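Ploristhorpe Local Forum > Streets and Open Spaces > Resurfacing the old market square

Page 2 of 2

kouali
Posted Sunday, 09:14

To pick up from page 1: the parish has two quotes for the square. Hamis want to plane off the top layer and relay the whole area. Ashour want to clean it, patch the worst of it and put down a coloured sealer. The difference in price is large enough that I would like to hear from people who have dealt with either method before the November meeting.

My own view is that the surface is sound and the complaint is mostly about appearance.

Kenza Ouali

gritbin
Posted Sunday, 09:40

Sound on top tells you very little. Has anyone taken a core? If the base has gone soft you can seal it every spring and it will still move. Ask Ashour what they assume about the base and get it in writing.

kouali
Posted Sunday, 09:52

No cores. Hamis offered to take 2 as part of their quote, Ashour did not mention it.

fallpipe
Posted Sunday, 10:05

Two cores on an area that size is a token gesture. I would want 7 at least, with a couple taken along the line of the old water main.

M_Baidoo
Posted Sunday, 10:31

I disagree with gritbin on the order of things. Levels first, cores second. A soft base shows up as a dip well before it shows up as a crack, and a dip can be found with a straightedge and an hour of patience. We did this on the yard behind the depot at Fesine: one person on the straightedge, one person writing. Every dip over 14 mm was marked with chalk, and we cored only where there was chalk. It saved most of the coring budget.

Do it early or late in the day if you can. Low sun shows up shallow dips that are invisible at noon.

Mansa Baidoo

gritbin
Posted Sunday, 10:48

A straightedge finds local dips. It does not find a long, shallow sag. You need a level and a staff on a grid for that.

M_Baidoo
Posted Sunday, 10:55

Agreed, and a string line finds it more cheaply.

tern
Posted Sunday, 11:20

Can I ask about the colour? The red was the only thing I liked about the square when we moved here. If Hamis relay it in black I will be objecting.

kouali
Posted Sunday, 11:34

Hamis quote for black with a red option at extra cost. Ashour's sealer comes in red only. Neither will match the present colour, which has gone a long way towards mauve and is patchy -- some of it lighter, some darker.

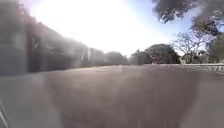 The other point I wanted to raise is falls. Neither quote gives any figures for how the water is meant to get off the surface. For a paved area I would expect a fall of 1 in 100 or better, stated on a drawing, with an arrow showing which way it goes. Hamis say they would "follow existing levels", which commits them to nothing.

fallpipe
Posted Sunday, 11:50

"Follow existing levels" also means they keep any existing fault. I would send that back. They should survey it, draw it and price what they have drawn.

On the sealer: ask for the skid resistance figure when wet. Some coloured sealers fill the texture and you end up with a slide.

gritbin
Posted Sunday, 12:02

Seconded on skid resistance. It is a smooth surface to begin with, so there is not much texture to spare. I still think the sealer is money spent on paint.

M_Baidoo
Posted Sunday, 12:17

It is only money spent on paint if the base is bad, and we do not know that. If the levels come back reasonable I would take the cheaper job and put the difference aside.

tern
Posted Sunday, 12:25

Would it be possible to just wash it and see? I realise that is not a technical suggestion.

fallpipe
Posted Sunday, 12:33

It is a perfectly good one. Low pressure, wide fan, keep the lance moving. Try a small area first and leave it a week before judging the colour.

kouali
Posted Sunday, 13:10

Thank you. I will ask both firms for falls on a drawing, ask Ashour for the wet skid figure and their assumption about the base, and ask whether either will price a test wash separately. Mansa, do you still have the long straightedge?

M_Baidoo
Posted Sunday, 13:26

Yes, the three-metre one. It needs a roof rack.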